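Open afternoon at the Lilamari workshop, Nindness

The Lilamari workshop opens to visitors once a year, in September, and this time I got a place. It is on the Diritport road, in the long building behind the tyre depot, and the entrance is at the side. The sign at the front sends you to a locked door. Parking is on the verge. I was there from just after two until they began sweeping up.

They took us round in groups of 21, which was too many for the corridor and fine once we were in the main room. You sign in, you get a sticker with your first name, and you leave your bag on a rack. Tea was from an urn and the biscuits had gone by half past two.

The first part was a talk by Kwabena Ankrah, who kept it short. The work in that building is all about showing robots how to do ordinary jobs by having a person do the job through them. There is very little programming in the usual sense. A person moves a pair of control arms, the robot's arms follow, and everything is recorded – joint positions, gripper opening, video. Do that enough times and the recordings are used to train a program that tries the same job by itself. He said a single task might need 3000 recordings before they were happy with it, and that a good operator was worth more to them than a faster computer.

The task that week was the toolbox. They call this station Yakubu, after the street where the first one was built, and it has two arms working over a table with white walls on three sides. Hand tools go in and out of a hinged plastic box, with one arm or both depending on what is being recorded.
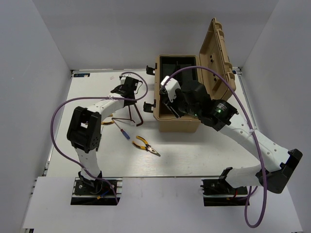
Ankrah was asked whether the operator could feel anything through the controls, and he replied that they could not, on this station at least. All the judging of contact was done by eye. New operators squeezed too hard for the first few days, he went on, and those recordings were thrown away, because a program trained on them would squeeze too hard as well.

That answered something I had wondered about. I had assumed that every recording was kept and that more was always better. They have a person who goes through the day's work in the evening and marks each attempt as keep, repair or bin. Repair means the job was done but there is a long pause in it, or a false start, which can be trimmed. On a bad day a third goes in the bin.

A mistake followed by a proper recovery is kept, though. If a screwdriver slips and the operator picks it up again cleanly, they want that, as the robot will drop things too and has to have seen what to do next. I thought this was the most useful thing I heard all afternoon.

Visitors could have a go on a practice pair of controls in the next room, moving foam blocks from one tray to another. The queue was long and it was worth standing in. You are told to keep your elbows in and go slowly. I did neither and knocked the tray off the bench. On my second turn I moved four blocks. My hands were fine; what I could not judge was depth, and I kept closing the gripper short of the block. The woman before me had done some sewing-machine repair and was much better at it. 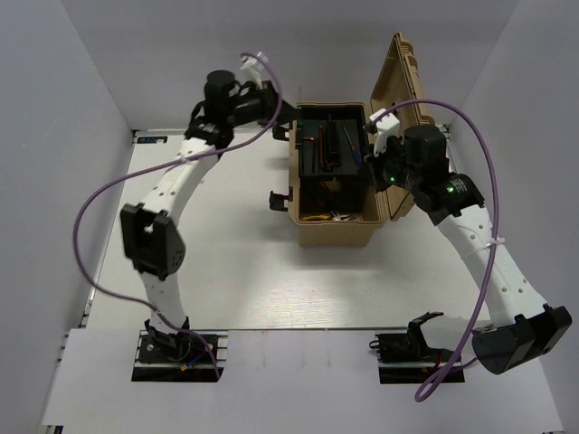
A session at the controls lasts 30 minutes and then the operator has to get up, whether they feel tired or not. They used to run longer and found the last part of each session was sloppy. Between attempts the tools are put back by hand in a different arrangement, using a printed sheet so that people do not fall into the same layout every time. There are 23 layouts on the present sheet and they were planning to add more.

I asked about the other way of doing it, where you take hold of the robot's arm and push it through the movement. They have one set up like that for wiping and pouring. It is easier to learn, but with two arms one person runs out of hands, and your own body gets into the video.

Some practical points for anyone going next year. The main room is warm, so leave your coat with your bag. There is a step down into the practice room that is easy to miss. Children have to be over ten to use the controls. Booking is by email only and places went within a week. The bus back to Diritport stops across the road at ten to and twenty past, and the last one is the 17.50.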